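Bronesville gets a sound bath, and a waiting list

2 min read

The Heo wellness center in Bronesville opened its first weekly sound bath on Tuesday, and 82 people signed up for 30 mats. The session promises to ease tension by way of gongs, bowls and lying very still, a skill many residents already practice at home for free.

A block of sessions costs $280. Mats are included. Blankets are extra, as is the herbal tea, which tastes like a hedge with ambitions.
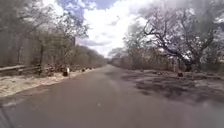

Mei-kuen Sin said she had slept through most of the hour and would be back next week to sleep through the rest. Her shoulder still hurts, she added, but she now minds it less until lunchtime.

The center makes no medical claims, and a sign at the front desk repeats this in large type. Instructor Pei-shan Chu trained in massage before moving to gongs, and asks clients to keep seeing their doctors and to turn off their phones. On opening night they managed one of the two.

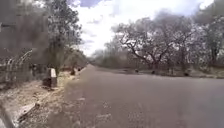
A straight stretch of road, with trees and a gravel verge.

A second session starts in December. Snorers will be placed near the door.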